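Produce Handling, short course — Session 3 handout
Baskets, trays and mangoes
Notes: Defne Akbulut, for the Hatby evening group. January 2018

Read before the practical. Bring apron, closed shoes, your own pen. Session 2 sheets go back to Gifty Quansah at the door.

1. The basket

Light blue plastic, slotted walls, slotted floor. Slots let air through and let grit fall out. They also let you see fruit from the other side of the wall, handy when you're working low down and can't see over the rim. Careful though — fruit seen through slots is easy to misjudge for size and color. Don't grade through plastic. Look at the fruit itself.

Check inside corners first. Stickers, stems, old leaf. Run a cloth along the rim.

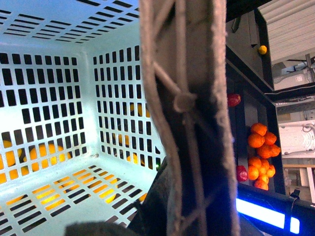
2. Fruit on the display

Mangoes go on the dark trays. Yellow shows up well on dark gray, so do bruises and drips. Wipe the tray before loading, not after.

Points from last year's group (Tarık Uçar's list, shortened):
— one layer only
— leave gaps, shoppers want to pick one up without moving three
— keep fruit clear of the divider rail, edges mark the skin
— stem end checked every time, soft stem end = pull it

Moving from tray to basket: one at a time, whole hand, no finger tips. Lay it down on its side. Never drop, even from a hand's hight.
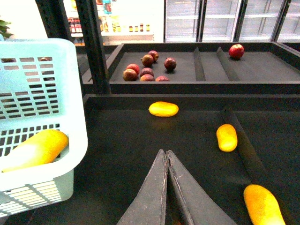
Can you stack mangoes in the basket if you run out of floor?
Ripe ones stay in a single layer. Firm green ones can go two deep with a sheet of paper between, but get a second basket if there is one.

3. Placing in the basket

Start near one end and work along. Long fruit lies flat, long side down. Small ones can sit up against a bigger neighbor so they don't roll. Watch the handle — it swings, and the place where it meets the rim is where knuckles and skins get caught. Handle up before you lift, always.

Set the basket on a flat surface to load it. Not on your knee, not on the tray lip.

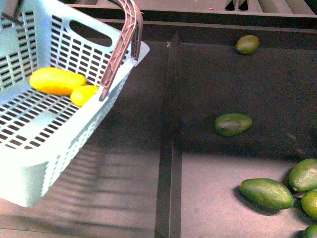 When you carry, keep it level and close to the body. A half empty basket is worse than a full one for rolling, so walk slower with it. Put it down, then let go of the handle gently. Kevin Ní Bhriain will demo the lift at the start of the practical, watch his feet.

4. Weights (for the written part)

Scale at Flernholm reads in grams. Tare with the basket on. Worked line:
basket plus fruit 2394
minus basket 600
fruit = 1794

Most marks lost here last time were from forgeting the tare. Write the unit.

5. To do

Read pages 46 to 70 in the Canpolat booklet, skip the part on cold rooms, we do that in session 5. Write half a page on a display you've seen in a shop: what was on it, what you'd move, why. Hand to Cengiz Keskin or leave in the tray by the sinks.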